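Speaker notes – student robotics night, 11/1/24
(slides are in the shared folder, clicker is in my jacket, talk SLOWLY)

**Opening, 2 min**

Hi everyone, thanks for coming out. I'm going to talk about what our two-arm manipulation class has been up to this term, and mostly about the bits that went sideways, as those are more fun. Thank Ginette Gautier by name here! She set up the course, she fought for the lab hours and she read every one of our awful first reports.

Ask for hands: who's driven an arm before? If it's most of the room, skip the next slide.

**What the course is**

- 19 students, split into teams, one final project each
- My team is Morais. The others are Gavex and Stollitz (Stollitz are up after me, be nice about their slides)
- Everyone gets the same pair of arms and the same table. You book a slot and you live with it
- Marks are for the logbook as much as the demo – say this twice, the first years never believe it

**Our project**

We called it Dreselano, which was the name of a cat, long story, only tell it if there's time. The aim was small-object handling with both arms on one table. Sounds easy. I said so myself in February, and my teammates have the message saved and will read it out to anybody who asks.

The hard part for me was the approach. When you reach for a mug you don't plan the angle of your thumb, you just go. With two fingers and no feeling in them, you've got to think about which side you're coming in from, how wide you're open, and what the other arm is up to in the meantime.

*(next two slides, let people look, have a sip of water)*
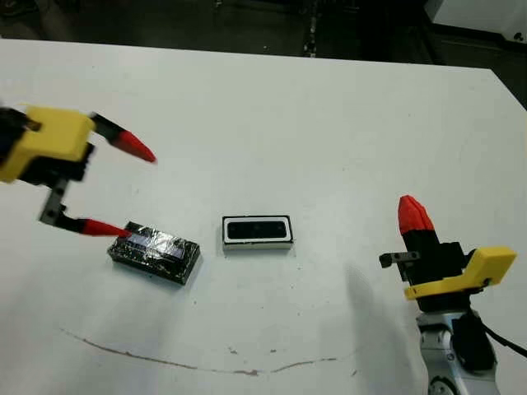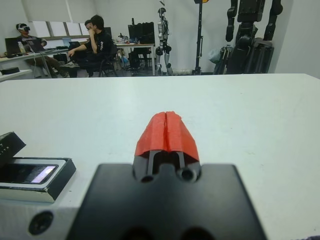

So, parking. We lost a whole session to this! We'd be so busy watching the arm doing the work that we forgot about the other one, and then we'd swing straight into it. Our fix was dead simple: before you move one arm, somebody says out loud where the other one is. It felt silly for the first hour and then we couldn't work without it.

Second thing was opening width. We started out going in as wide as the fingers would go every single time, and kept bumping the neighbouring object. Now we space things out first and write the spacing in the logbook.

**Numbers slide**

Our last practice block was 9 attempts, and we were happy with 8 of them. Own up to the other one: I was chatting. Don't let anyone turn this into a success rate, it's a single afternoon and we picked the objects ourselves.

**What I'd tell next year's class**

- Book the early slots, the late ones fill up with panicking teams
- Write the logbook while you're standing there. I did mine on the bus and I couldn't read it
- Swap drivers often, your shoulders will thank you
- Ask Ginette before you change a setting, even a tiny one

**Questions**

Someone will ask whether it could be made to run by itself. Short answer, we haven't tried, Gavex have some ideas – point at their table. If it goes quiet, tell the cat story.

Hand the clicker to Stollitz. Take the water bottle with you this time.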